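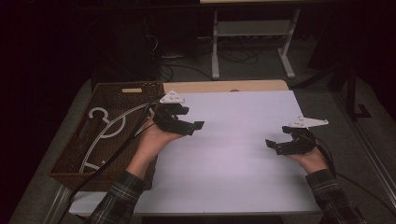

Multeden Technical College | Student Robotics Project Group

Progress report to the Vismont Fund
July 25, 2018
Prepared by Delphine Boateng, project supervisor

You asked for a plain account of where the student manipulation project stands before you decide on the second half of the grant. I will try to give one. The students' own summary is attached separately and is more cheerful than mine.

What was promised

The proposal said that by the end of the summer term the group would have hand-worn grippers working, a set of recorded demonstrations of simple household tasks, and a first attempt at getting a robot arm to repeat one of those tasks. The chosen task was picking a clothes hanger out of a basket and placing it on a board.

What exists

The grippers work. They strap over the palm and fingers, one on each hand, and they stay on through a normal session. The white triangular plates on top are the students' own design and are on their third version. The first two cracked at the holes. I was against spending another two weeks on them and I still think we could have bought something, but the current ones have held.

The students have recorded 660 demonstrations. I would ask you not to read too much into that figure. When Lewis Crichton and I went through them last week, we kept 285. The rest had dropped signals, a hanger that never left the basket, or a wearer who plainly forgot which hand was supposed to move first. Some of the rejected recordings may be recoverable, but I am not counting on it.

The robot arm part has not started in any serious way. The students have replayed a few recordings in simulation and were pleased with what they saw. I was less pleased. In simulation the basket does not move when it is touched and the hanger does not catch on the rim, and those are the two things that go wrong most often on a real table.

Problems

Cables. Both grippers are wired, and the left cable tends to lie across the basket. Wearers learn to hold their arm a certain way to keep it clear, so that habit is now in the data. The students consider this minor. I have asked them to record 30 demonstrations with the cable routed over the shoulder and compare the two sets before they argue the point further.

Variety. Almost everything has been recorded at the same table, with the same wicker basket and the same kind of white hanger. The proposal used the phrase "general household skills." We do not have those and I would prefer that the phrase be dropped from anything the Fund publishes.

Attendance. The group was lively through the spring and thinned out after exams. The recording is dull work and a few students have said so. Those who stayed are careful and have become quite good at spotting a bad recording without being told.

Software. The Drokell package we licensed for syncing the two hands does what it should, once it is running. Getting it running at the start of a session takes longer than I would like. Lewis has written a startup checklist, which has helped a little.

Money

Spending is within the budget. The gripper parts cost more than planned and travel cost less, as the visit to the Rashidi workshop was canceled. I would like permission to move the unused travel money to a second basket, a mixed lot of hangers and some other objects to pick up. Itemized figures are in the attached sheet.

Next steps

Recording continues through the break with whoever is around. The cable comparison comes first. Work on the physical arm is to begin in September, and I have told the students that a single clean transfer of one hanger, filmed without edits, will count for more with me than any simulation result.

If the Fund prefers to hold the second payment until that has been shown, I would not object. The students would, and they have asked me to say so.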